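ロボットはもう家やお店のしごとができるの?

グルロフ科学館 こどもかいせつシリーズ
2024年8月

当館には、小学生のみなさんから多くの質問がとどきます。2月に行った「ロボットに聞きたいこと」アンケートには、818まいの回答がありました。そのなかでとくに多かったのが、「ロボットはいつになったら、へやのかたづけをしてくれますか」という質問です。このページでは、家のしごとやお店のしごとを機械がどこまでできるのかを説明します。

すでにできるしごと

決まった場所で、決まった動きをくりかえすしごとは、機械のとくいな分野です。せんたく機は、ふくを入れてボタンをおせば、あらって、すすいで、水をしぼるところまで進めます。ゆかのそうじをする機械も、多くの家で使われるようになりました。工場では、同じ形の部品を同じ位置に取りつける作業を、ロボットのうでが長い時間つづけています。

ただし、せんたく機はふくをたたんでくれません。そうじをする機械も、ゆかに落ちたくつ下を引き出しにもどすことはできないのがふつうです。ものが毎回ちがう場所にあり、形もやわらかさもばらばらだと、しごとは急にむずかしくなります。

ものをつかむということ

みなさんは、つくえの上の道具を手に取るとき、どこを持つかをほとんど考えません。ロボットの場合は、まずカメラで見て、それが何であるか、どちらを向いているかを調べます。つぎに、つかむ場所を決め、指をどのくらい開くかを決め、そこまでうでを動かします。どれか一つがずれると、つかみそこねてしまいます。

かなづちは、この練習によく使われる道具のひとつです。頭の部分が重く、えの部分は細長いので、えのはしのほうを持つと、持ち上げたときに頭が下がり、指の中で回ってしまうことがあります。

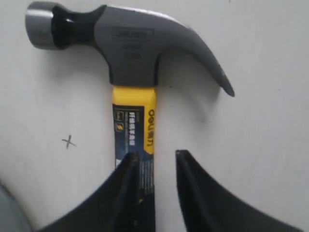 くぎぬきのついたかなづちと、えの両がわにある黒いロボットの指

人間なら、かたむいたと感じたしゅんかんに、にぎる力を強くしたり、持つ場所をかえたりします。ロボットに同じことをさせるには、指にかかる力をはかるセンサーと、その数字を見てすぐに動きを直すプログラムが必要です。また、金ぞくのつるつるした部分は光をはね返すため、カメラが形を見まちがえる原因にもなります。

お店や作業場ではどうか

ラベルブリッジ市の工具店「チャン」では、売り場の道具をもとのたなにもどす作業をロボットにまかせる実験を行いました。271回ためしたところ、正しい場所にもどせたのは70パーセント前後でした。残りは、とちゅうで落としたり、となりのたなに置いたりしたものです。

実験を担当したタム・フンピンさんは、次のように話しています。「同じ道具が同じ向きで置いてあれば、ほとんど失敗しません。お客さんがうら返しに置いたり、ふくろの上に重ねたりすると、とたんに成績が下がります。今は、店員が一人ついて見ています。」

時間の問題もあります。この店の店員が2秒で終える動作に、ロボットはその何倍もかかりました。落としたときに人の足に当たらないよう、わざとゆっくり動かしているためです。

家の中がむずかしい理由

家には、工場のような決まりがありません。いすの位置は毎日かわり、ペットや小さな子どもが歩きまわります。コップのように、強くにぎるとわれるものもあります。ドリアビル工科学校のハ・ミョンジャ先生は、「かたづけには、持ち主の考えを知ることもふくまれます」と説明します。つくえの上の紙がゴミなのか、たいせつな絵なのかは、見ただけでは決められません。

現在の答え

決まったしごとを一つずつまかせることは、もうできます。へや全体を見て、自分で考えてかたづけるロボットは、まだ研究のとちゅうです。研究者は、道具の種類や置き方をかえながら、ロボットに何度も練習をさせています。

家でためしてみましょう
あつい手ぶくろをはめて、つくえの上のえんぴつ、消しゴム、紙を一つずつ箱に入れてください。つぎに、親指と人さし指だけで同じことをします。どれがいちばんつかみにくかったか、ノートに書いておきましょう。

関連する記事
・せんたく機はどうやって水の量を決めるの?
・カメラと目のちがい
・工場のロボットはなぜさくの中にいるの?
・てこのはたらきと身近な道具
・夏休み自由研究そうだん室のご案内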